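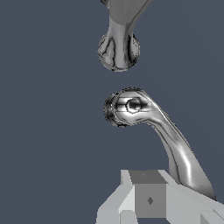 ## 4. Rehearsing the task in simulation

The arm described in Section 3 was put together on a shared bench at the Gevilitz workshop in Graston, where bench time is booked by the evening and everything has to be cleared away afterwards. Running long trials on the real machine was therefore out of the question. We did most of the early work in a simulated copy of the bench, which we call Gratier, and only moved to the hardware once the approach paths had stopped changing from week to week.

### 4.1 Building the model

Gratier runs on an ordinary desktop computer with a single graphics card. The arm was modelled from the same drawings we used to cut its parts. The gripper was simplified by hand. Its palm is a plain box and its fingers are made of flat, angled faces, which keeps the contact calculation cheap and makes it easy to see which face has touched what. We left it untextured and grey. The printed fingers on the real arm have ribs on the back, but these never meet the object, and leaving them out made no difference to any grasp we compared.

More care went into the objects. The final task on the bench is fitting and turning bathroom taps, so the main object in the test set is a chrome tap with lever handles. Chrome was chosen on purpose. Our first tests used matt blocks, and the detector we trained on them did well until it was shown anything shiny, at which point it placed grasp points on the reflections. A polished handle has bright bands running along it and dark ones beside them, and these shift whenever the camera moves. The outline is the only part that can be trusted, and even the outline becomes stepped at the low image size we use.

The background is a single slate blue. We tried a wood grain and a tiled surface in December and went back to the plain colour after a few evenings, as we wanted to deal with the reflections first and with clutter later. Cast shadows were switched off for the same reason. We accept that this makes the images easier in one respect, and Section 6 returns to the point.

### 4.2 Views used

Each trial is recorded from 2 viewpoints. The first is fixed close to the gripper and looks past the palm along the approach direction, so the palm block and the inner parts of the fingers are always at the bottom of the image. The second is an overview of the work surface. Both are saved at every step, along with the joint angles and the commanded finger opening. 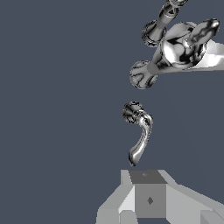
The close view is the one the controller depends on. It shows the space left between the palm and the nearest part of the object, and that space is what the final stage of the approach is meant to reduce. It has two weaknesses. Parts of a tap often lie outside the view, so the detector has to work from a handle or a length of spout without the rest. The plain background also gives no help with distance - a small handle nearby and a large one further off can look much the same. We added the palm marks for this reason. They are small dark shapes on the top and front faces of the block, and they let us check the camera position against the model whenever the mounting is altered.

The overview is used at the start of a trial, to decide which piece to go for, and again when we sort failures by hand. It plays no part in the approach itself.

### 4.3 Trials

We ran 4000 simulated trials with the settings above. In each one the start pose of the arm and the direction of the approach were drawn at random within the limits of the bench. A trial counted as a success if the fingers closed on a handle and held it for the set time without slipping along the lever. By that measure 2452 trials succeeded.

We went through the failures and put them into 7 groups. The largest was a late approach in which a finger met the round end of the handle before the palm had lined up with the shaft. The next was a grasp point placed on a bright reflection close to the edge, which sent the fingers past the handle altogether. Collisions with the spout were less common than we had expected. The remaining groups were small, and two of them went away when we corrected an error in the wrist limits.

**Figure 1.** The overview before an approach, with the arm out of view: a spout and two lever handles in polished chrome, standing as three separate pieces on the plain surface. 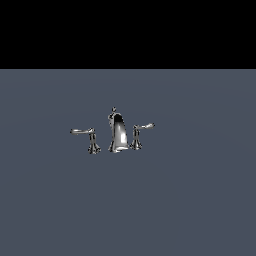

### 4.4 Moving to the bench

The controller was copied to the real arm without retraining. The only change was to the speed of the last stage, which we halved after the first evening. The small control board, Kiani, reads the same joint commands that Gratier produces, so no translation step was needed. Lighting was the main difficulty. The strip lights over the bench gave hard white lines on the chrome, and we ended up hanging a sheet of tracing paper below them before each session. The results with and without the paper are given separately in Section 5.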